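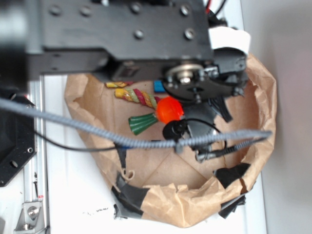 Jellow, a robotics startup based in Stellosby, said it has recorded 2375 demonstrations of a robot arm handling small household objects and plans to use them to train a system it calls Plustunach. The company wants the software to be able to clear clutter in homes by the end of next year.

That is a big promise for a collection made at four tables in a single building. Jellow's operators guide the arms by remote control, picking up toys and other odds and ends and putting them down again, while cameras and sensors log each attempt. The company said nine operators took part, working in two shifts since January.

Jellow did not say how many of the recordings were usable, or whether failed grasps were kept in the set. It also declined to say how many different objects were involved — a figure that would matter more than the total, as a system trained on the same few items over and over may learn little about anything else.

The startup said early tests were "very encouraging" but gave no success rate. No outside group has checked the results.

Villanueva, a warehouse automation firm that backed Jellow's first funding round, said it would look at Plustunach for sorting returned goods once the training is finished. It has not placed an order.

Jellow said it will release part of the data to researchers, though it did not set a date.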